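Progress report on the Trernitz Community Library's evening reading program, 07/04/2018

To the Bhardwaj Fund, which has been patient.

We said we would have 140 borrowers signed up for the evening hours by now. We have 66. In our defense, the first month of evening hours was advertised on a poster that gave the morning hours. The new poster is correct and much uglier.

The large-print shelf is the success of the year, mostly with people who insist they are borrowing for an aunt. We have spent the book money in full and the furniture money in part. The chairs from Broton came with 11 legs too few, and we are in correspondence.
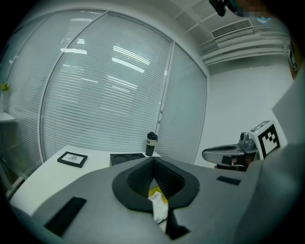
One regular reader has told us that the later closing time is fine but the reading lamps buzz, and that she got through a whole Russian novel believing there was a wasp in it. The lamps will be replaced under the existing budget.

The Trendska branch opened its book drop in the spring. Returns are up, and so are returns of books belonging to other libraries, which we mail back at our own expense.

We ask to move the 20 dollars left under "refreshments" to "postage" and to push the borrower target back to October.

Recent reports
Trendska book drop: first month
Large-print shelf: what we bought
Evening hours: the original plan
Chairs: an update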